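Der Planer, der zu viel nachdachte

Ich gebe es zu: Ich bin wegen der Arme nach Prundlow gefahren und wegen eines Logfiles geblieben. Gráinne Mulcahy hatte mir am Telefon schon erklärt, dass die Hardware der langweilige Teil sei (ich habe ihr kein Wort geglaubt!), und nach zehn Minuten vor ihrem Bildschirm saß ich da und fand Zeitstempel spannend.

Ihr Team schreibt Ollmont, eine Software, die einem Arm sagt, wie er auf den letzten Zentimetern an ein Ding herankommt. Bis August plante Ollmont die Bahn einmal, ganz brav, von Anfang bis Ende, und fuhr sie dann stur ab. Lag das Ding inzwischen 2 Zentimeter weiter links, hatte man eben Pech. Jetzt läuft die Planung 50 Mal pro Sekunde neu, und plötzlich gab es ein ganz anderes Problem: Der Arm zitterte vor lauter guten Ideen. Jede neue Bahn war ein winziges bisschen besser als die alte, also nahm er sie, und die nächste auch, und so weiter – wie ich vor dem Eisregal.

Die Lösung stammt von Bláthnaid Moynihan und besteht aus 13 Zeilen. Ein Wechsel kostet den Planer jetzt etwas, und wenn der Gewinn kleiner ist als der Preis, bleibt er bei seinem Plan. Ich wollte wissen, wie man so einen Preis festlegt. »Raten, testen, fluchen«, sagte sie und schob mir einen Kaffee rüber.

Schwierig bleibt die Wahrnehmung ganz nah am Objekt. Glänzende Oberflächen spiegeln, Schatten sehen für die Software gern mal wie Kanten aus, und richtig scharf ist auf kurze Distanz auch nicht mehr viel. Ollmont vertraut der Kamera deshalb immer weniger, je näher der Greifer kommt, und rechnet stattdessen mit der letzten guten Schätzung weiter. Das fand ich ja fast schon menschlich, ich suche meinen Lichtschalter nachts genauso. 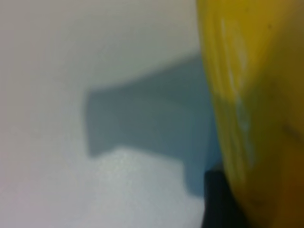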